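How to budget for handheld grippers without crying in October

Start with the bill you will get, then work back to the one you were quoted. The Gastberg quote we had covered grippers and nothing else, in the way a car ad covers wheels.

1. Write down where the work happens. Ours is in people's homes, bedrooms included, so everything has to fit through a normal door and up a normal staircase. A bench price tells you little about a bedroom.

2. Buy in pairs. Two hands, two grippers, and a spare pair for the day one goes quiet. That makes 4 before you have hired anyone.

3. Price the pads separately. Danai Alexiou put finger pads under "miscellaneous" in our first budget, and by spring miscellaneous was the biggest line on the sheet. It has its own tab now.

4. Ask about lead times in writing. Drollum said three weeks. Kokkinos said 13, and Kokkinos was right about both of them.

5. Leave room for ordinary stuff. Cups, bottles and blankets cost next to nothing, but somebody has to file the receipts – and finance will query every one.

6. Add some 13 percent for cables, cases and chargers. Stelios Sotiropoulos wanted less. He now carries his own charger.

Send the sheet to finance on a Wednesday, before lunch, with the spare pair already in the total.
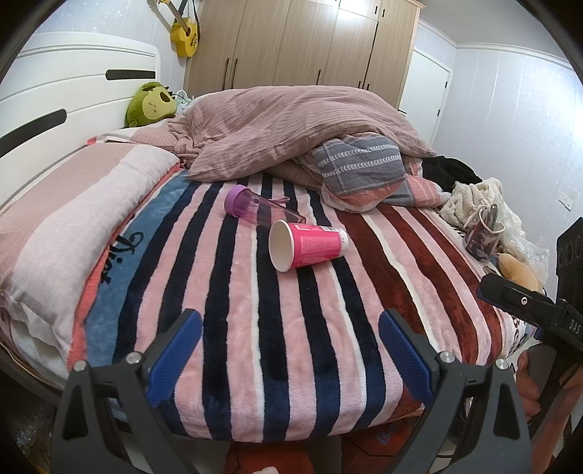
If they cut anything, let it be the carrying cases. Pads and spares stay in.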